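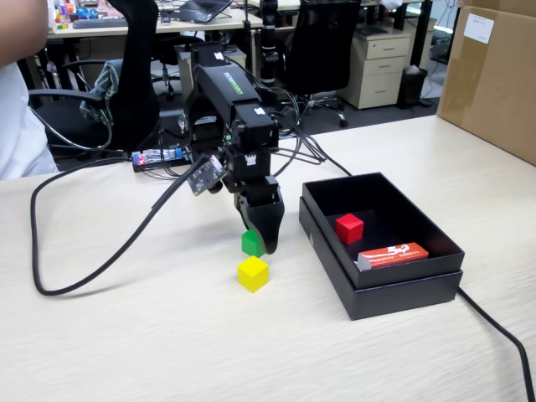 Cubes in green, yellow and red, with the black lidded box.

Janen Cube and Box Set

A cube is a hard thing to write a sales page for. It has six sides. It sits where you put it. We have been selling this one for a while now, and the letters we get are mostly from people who want another one exactly like it, so we have left the design alone and put our energy into the lid.

The set is three wooden cubes in red, green and yellow, and one black cardboard box with a lid. Schools buy it for sorting and color work, offices buy it for planning tables and test benches, and one customer in Pedcombe buys it every September and has never told us what for. We ship to him promptly.

What you get

Three painted wooden cubes, one each of red, green and yellow
One black box, matte
One lid, matching, which will also go under the box
One folded sheet of care notes, which you are now reading the long version of

Item number: 874
Refill cubes, any single color: 920
Spare box with lid: 459

Yes, the refill number is higher than the set number. The numbers were handed out in the order people asked for them, with a few left over from the Bastos catalog when we took over their wooden goods. Please quote them the way they are.

The cubes

All three are cut to the same size, so any one can stand in for another, and a stack of three stays up on a level table if you let go of it gently. The edges are eased slightly. A dead sharp edge looks very handsome in a catalog and then chips the first time somebody drops it, and somebody will drop it.

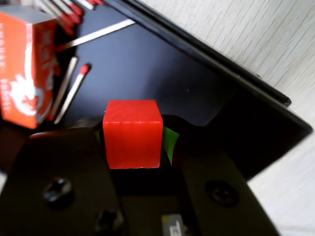

The paint is matte, and you will find a faint streak in it here and there. It goes on in thin coats over wood, and wood has opinions. We tried a gloss finish one year. The cubes looked like hard candy, slid off each other, and showed every fingerprint in the building, and we went back to matte with no regrets and a shelf of shiny cubes we still can't shift.

Expect small pale scuffs along the edges once the set is in regular use. The red shows them first, or at least gets the most complaints. A scuffed cube works as well as a fresh one. If yours has reached the point where visitors ask about it, order the refill and give the old one to a child or a dog, in whichever order suits your household. (Dog owners: the cubes are wood and paint, and we don't sell them as chew toys. Our lawyer asked for that sentence.)

The box

It is a plain open tray with straight walls and a separate lid. The inside is one flat floor, with no dividers and no molded nest telling you where the green one goes. People ask us for dividers. Then they put something else in the box alongside the cubes, as everyone does, and stop asking.

When the box is in use, turn the lid upside down and set the tray on it. That keeps the lid from wandering off, and gives the box a slightly thicker base that looks a good deal more expensive than it is. We would like to claim we designed it this way. Reinaldo Macedo in our Rumport shop started doing it because his bench was full.

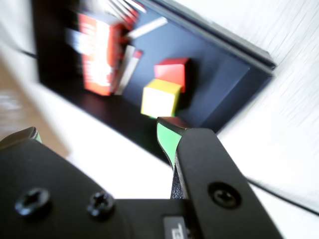
Two cubes in the tray, with room left over.

The box is black. In weak light, or from a low angle, the inside can look quite blue, and we do get polite notes from customers who believe they were sent the navy one. There is no navy one. Try it under a different lamp before you write to us, and if it is still blue, write to us anyway, as Reinaldo would like to see it.

It is cardboard and should be treated as such. Coffee is the main enemy. It will take a fair amount of being picked up, put down and shoved along a table, but it won't take a person standing on it to reach a shelf, and we have had that tested for us without asking.

Cleaning

Cubes: wipe with a damp cloth, then a dry one. Don't soak them, and keep them out of the dishwasher, where they will come out a different shape and probably a different mood.

Box: dry cloth or a soft brush only. Black shows dust the way a white shirt shows soup. If that bothers you, keep the lid on between uses, on top this time.

Ordering and returns

Sets go out from Rumport. Single sets travel in a padded mailer and larger orders in a brown carton. Our minimum for school pricing is 80 sets, which sounds like a lot until you have met a school. Mixed orders of refills count toward it, but spare boxes don't, for reasons to do with the shelf they live on.

Returns are fine if the cubes are unused. We can tell. If a color is missing from your set, look under the lid first, then under the table, then let us know and we will send the missing one by itself.
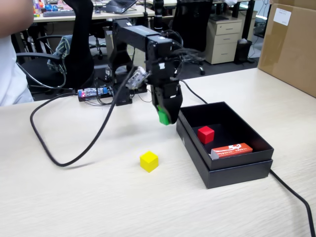
Page last changed: 10/26/20

Changes on this page: corrected the spare box number, which had been printed as the refill number and led to one office receiving a very large supply of yellow cubes. They have kept them. We also took out the line promising a blue cube. It was on the list, we made samples, and inside a black box they were surprisingly hard to find.

Questions we get a lot

Do the cubes have letters or numbers on them?
No. A marker will fix that, permanently.

Can I buy the box without the cubes?
Yes, item 459. It comes with the lid.

Can I order a set with all three cubes the same color?
You can order three refills and a spare box, and that is what it will be. It costs a little more than the regular set and we will wonder about you.

Is the wood the same in every batch?
Close, though the weight can differ a little from one cube to the next. If you need a matched trio, say so in the order notes and Reinaldo will pick one out by hand. Allow a few extra days, as he is fussy about it.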